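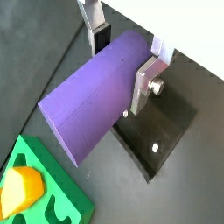
Toy Library Opens Shape-Sorter Shelf

DRETBRIDGE, 9th August – The Dretbridge Toy Library has added a shelf of shape sorters to its lending collection, bringing the number of items available to member families to 400.

The sorters may be borrowed for 16 days at a time and renewed once. Each set is checked against a printed list when it is returned, and families are asked to report missing blocks at the desk.

"Parents have asked us for larger pieces that small hands can hold," said Zdeňka Zelenák, who manages the collection. "A star is harder to place than a cylinder, and children come back to it." 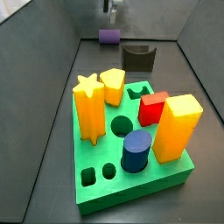 A green foam sorting board with star, pentagon and cylinder blocks in place.

The library has 109 member families, most of them from Dretbridge and Gikness. Romana Bednárik, head of family services, said a second group of sorters will be added in September – these will be reserved for playgroups. Membership forms are available at the front desk.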